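Fórum do Clube de Robótica Bramby
Navegação em ambiente simulado > Projeto Protari

Tópico: Passagem do corredor para a segunda sala, critérios de avaliação

coord_bramby
Publicado em 1 de agosto de 2020

Prezados membros,

Encerrou-se a primeira fase do projeto Protari. As equipes submeteram, ao todo, 149 execuções no simulador. Solicita-se que as dúvidas sobre a segunda fase sejam registradas neste tópico, e não por mensagem privada.

A tarefa consiste em partir do corredor de paredes marrons, transpor o vão e parar junto à mesa da segunda sala. O contato com a porta de madeira à direita acarreta perda de 11 pontos.
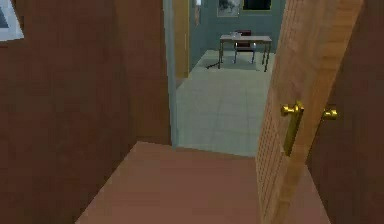
CATEGORIA: REGULAMENTO E PONTUAÇÃO

equipe_boros
Agradecemos o esclarecimento. Entendemos, contudo, que a penalidade é excessiva. A porta está aberta na direção do corredor e reduz a margem de manobra. Em nossas execuções, a maior parte dos contatos ocorreu com a maçaneta de alavanca, cuja malha de colisão parece maior do que a peça visível. Solicitamos revisão.

nav_bendbridge
Discordamos da equipe Boros. O piso do corredor é liso e a passagem fica bem à frente. Com o planejador limitado ao lado esquerdo não registramos contato algum. A nosso ver, o problema está no raio de segurança adotado pela equipe.

equipe_boros
O raio adotado é o que consta do regulamento. O lado esquerdo resolve a porta, mas conduz o robô para perto do batente cinza. Anexaremos o registro da execução 509 para conferência.

turma2_visao
Consulta de outra natureza: o tapete sob a mesa conta como obstáculo? O tom é muito próximo ao do piso de ladrilhos, e o nosso segmentador ora o separa, ora não.

coord_bramby
O tapete não é obstáculo. As pernas da mesa e a cadeira vermelha são. Quanto à maçaneta, a malha será verificada antes da próxima rodada. Até lá, mantém-se a penalidade vigente.

nav_bendbridge
Registramos nossa objeção a qualquer alteração da malha com a fase em curso. Já foram gastos mais de 2.080 minutos de simulação com a versão atual.

coord_bramby
Objeção registrada. Caso haja correção, todas as equipes poderão reenviar suas execuções.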